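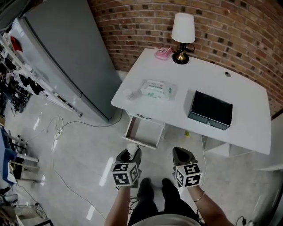 A table lamp with a drum shade on a white desk, by a brick wall.

Lampshade (drum type)

A drum shade is a lampshade with straight or nearly straight sides, so the top opening is about as wide as the bottom one. I've been keeping up this entry for the Niscombe home encyclopedia for a while now, and it's still the one I get the most mail about (hello, Ita Buckley, and thank you for the clippings!).

Shape and size. A true drum has the same width top and bottom. If the top is a bit narrower, plenty of shops still call it a drum, and I've given up arguing. Shallow ones look great over a dining table, while taller ones tend to go on floor lamps.

Making. Most are fabric or paper stuck to a stiff plastic backing, then rolled around 2 wire rings and glued along one seam. The top ring usually carries the fitter, the little spider of wire that holds the whole thing to the lamp. Fergal Dunne taught me to do this in February on his kitchen floor, and my seam came out crooked -- I still use it, seam to the wall.

Light. An open drum throws light up and down and glows softly through the sides. White and cream let the most through. Dark card or foil lining gives you two bright pools and not much else, lovely for a hallway but hopeless for reading.

Care. A soft brush or a lint roller does it. Keep water away from glued paper, and stick to the bulb wattage printed on the fitting.

See also: Empire shade; Harp; Finial; Pleated shade

Last revised 14 May 2025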